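Ticket 2800: dryer trips breaker, Andthorpe unit 44
Opened by Issa Awwad, assigned R. Rathnayake

Plush parrot with shaggy red fringe and a light blue bin, from the playroom:

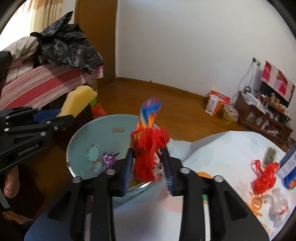 Log
9:10 Reset breaker, ran empty on low. Fine for 2 min then tripped.
9:25 Pulled lint hose. Packed solid. Cleaned it, still trips.
9:50 Heater coil reads ok. Checked teh cord, one lug loose and browned at the block.
10:15 New cord on, lugs tightened. Ran high heat 44 min, no trip.

Status
Leaving open til tenant does a full load. Pacheco to bill cord only, not the hose. Issa pls call her after 4, she dosent check email.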